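Seit Juli versuche ich, weniger Zucker zu trinken. Trinken, wohlgemerkt, von Kuchen war nie die Rede! Angefangen hat es damit, dass Benedicta mir beim Grillen vorgerechnet hat, was ich so über den Tag verteilt in mich reinkippe, und ich habe sehr beleidigt geguckt und abends heimlich nachgerechnet. Sie hatte recht. Blöd.

Mein erster Plan war: ab sofort nur noch Wasser. Der hat vier Tage gehalten. Am fünften stand ich in der Teeküche im Büro und habe den Automaten angestarrt wie einen Exfreund.

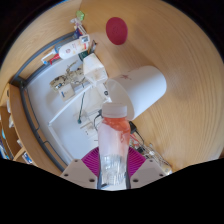 Also Plan zwei, selber Sirup kochen. Dann weiß ich wenigstens, was drin ist, und kann ihn so dünn mischen, wie ich will. Gifty macht das schon ewig und hat mir ihr Hibiskusrezept geschickt, als Sprachnachricht, elf Minuten lang, davon drei über ihren Vermieter. Falls es jemand nachmachen mag, hier meine abgespeckte Version:

- 700 ml Wasser
- eine gute Handvoll getrocknete Hibiskusblüten
- 285 g Zucker (bei Gifty ist es deutlich mehr)
- Saft von zwei Zitronen
- ein daumengroßes Stück Ingwer, in Scheiben

Wasser mit Ingwer aufkochen, Topf vom Herd, Blüten rein, Deckel drauf und eine halbe Stunde vergessen. Abseihen, Zucker und Zitrone dazu, noch mal kurz aufkochen, heiß abfüllen. Und bitte nicht im weißen T-Shirt. Meins ist jetzt ein Putzlappen.
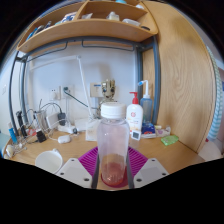

Mit der Zeit habe ich immer weniger Sirup ins Glas getan, ganz ohne Vorsatz. Anfangs war das bei mir eine dicke Pfütze, inzwischen reicht ein Schluck auf eine große Flasche Sprudel. Neulich hatte Hafiz eine normale Limo dabei und ich durfte probieren — ich fand sie klebrig! Ich! Das hätte ich im Sommer niemandem geglaubt.

Was nicht geklappt hat: Gurkenwasser (schmeckt nach Salat von gestern), kalter Pfefferminztee (fühle mich krank) und diese Brausetabletten, über die ich hier lieber schweige. Ganz okay war kalt aufgegossener Früchtetee, der braucht allerdings eine Nacht im Kühlschrank, und ich denke abends einfach nie dran.

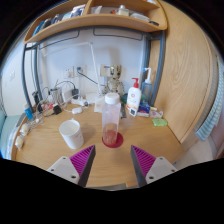

*Flasche und Becher am Schreibtisch*

Kaffee zählt übrigens nicht, das habe ich so beschlossen. Da kommt bei mir sowieso nur Milch rein, und wer mir den auch noch wegnehmen will, bekommt es mit mir zu tun. (Seidu, ich meine dich.)

Als Nächstes will ich Quitte ausprobieren. Lucimara hat einen Baum im Garten und verschenkt die Dinger gerade tütenweise, zwei Tüten stehen schon bei mir im Flur und die ganze Wohnung riecht danach. Wenn jemand weiß, wie man die klein bekommt, ohne sich dabei den Daumen abzusäbeln — ab in die Kommentare damit, ich habe nur ein sehr mittelmäßiges Messer.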